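Call for Participants: Family Movement Sessions, Sururmont Elementary School

Study contact: Raymonde Lemieux, Physical Education
Study lead: Maureen Cropper, Curriculum and Assessment
Compensation: Yes, see Section 5
Applications close: last school day of June, 4:00 p.m.

1. Purpose

Sururmont Elementary is recruiting parent-child pairs for a fall study of homework in physical education. The study compares two formats for assigning movement practice at home: a printed activity card and a short audio recording. Both formats cover the same content, which is balance, jumping patterns, and throwing and catching with soft objects. The results will be used to decide which format goes into the grade 3 to 5 curriculum the following year.

The study has places for 24 pairs. Pairs will be assigned to the card group or the audio group by random draw. Requests for a specific group cannot be accepted.

2. Who can apply

Applicants must meet all of the following conditions at the time of enrollment:

The child will be in grade 3, 4 or 5 at Sururmont Elementary in the fall term.
The adult is a parent, legal guardian, or other adult who lives in the same home as the child.
Both members of the pair can attend the opening and closing sessions in person.
The child is cleared for regular gym class. Children with an adapted physical education plan are eligible, and activities will be adjusted to match the plan.

The adult does not need any sports background. One pair per child may enroll. Families with two eligible children may submit two applications, but the same adult cannot be part of both pairs. Staff of the physical education department and members of their households are not eligible.

3. What participants do

Participation lasts seven weeks.

Opening session. Pairs come to the main gym for 90 minutes. Children complete a baseline check of three skills: single-leg balance, a side-to-side jump sequence, and an underhand catch. Adults complete a questionnaire on activity habits at home. Staff then demonstrate the first set of activities and hand out materials.

Home practice. Pairs complete three practices per week, each lasting 15 minutes. Practice may be done indoors or outdoors. The catching activities use a folded cloth or rolled socks, so no equipment has to be purchased. A clear floor area about the size of a small rug is enough for the balance and jumping work.

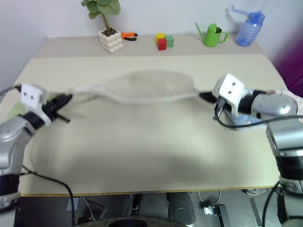
Practice log. After each practice, the adult records the start time, the activities completed, and the child's effort rating on a five-point scale. Logs are kept on paper and returned to the gym office at the end of each week. A log with missing entries should be returned as it is. Do not fill in entries from memory.

Closing session. The three skills are checked again under the same conditions. Adults complete a second questionnaire, and each pair gives a ten-minute interview on how the materials were used.

4. Data and consent

Written consent from the adult and verbal agreement from the child are required before the baseline check. Skill scores are stored under a code number, separate from names. Scores have no effect on report card grades and are not shared with classroom teachers. A pair may withdraw at any point without giving a reason and may ask for its records to be destroyed up to the date of the closing session.

No video is recorded at home. The opening and closing checks are scored live by two trained observers.

5. Compensation

Each pair receives a $19 gift card after the opening session and a $37 gift card after the closing session. Pairs that withdraw between the two sessions keep the first card. Child care for younger siblings is available during both sessions if requested on the application form.

6. How to apply

Pick up Form 3221 at the gym office or the front desk. Complete both sides and return it to either location in a sealed envelope marked "Movement Study." Forms are also available in French and Spanish. Incomplete forms will be sent back once for correction.

If more than 24 eligible pairs apply, places will be filled by lottery within each grade. The remaining pairs go on a waiting list, which stays open until the day before the opening session. All applicants will be notified by letter in August.

Questions about the activities or about adapted plans should go to Raymonde Lemieux at the gym office, between 2:45 and 4:00 p.m. on school days. Questions about consent, scoring, or records should be addressed in writing to Maureen Cropper, care of the front desk.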